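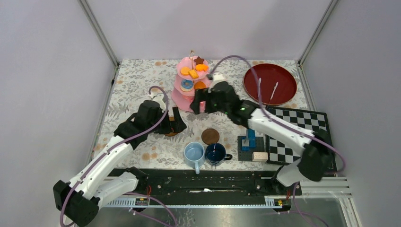

Course notes | Unit 4: Collecting demonstrations

Okay, so last time I went on about models, and now we get to the part I like best, which is feeding them! A learning system for a pair of arms only gets as good as the examples you give it, and the examples come from you, sitting there doing the task over and over.

Look at how much stuff is on that cloth. Mugs, coasters, a round red tray, a checkerboard, building blocks, a pink cake stand with toy sweets on it... You don't need all of it for one task. I like a busy table because the policy has to learn which things to leave alone (my first set was one mug on bare white, and the policy fell apart the moment I added a second).

Some house rules for your own sessions:

Write the task sentence before you start. "Put the star cookie on the red tray" is fine. "Tidy up" isn't.

Move things between episodes. Shift the mugs, turn a handle, slide the coaster over a bit.

Keep your fumbles if you recovered from them. Toss the episode if you gave up halfway.

Stop after 30 episodes and take a break, please. Edvin Åberg did 51 in one go last term and you can see his pauses get longer and longer in the plots.

The shared set in the Lostanora folder has 209 episodes, and Constanza Daza and I threw out 19 of them, mostly for wrong task sentences. Go through a few of the rejects before lab and write down what you'd have done with each one. Bring your notes, we'll argue about them!

Reading for next time: Hamisi Okoth's handout on labeling, sections 2 and 3.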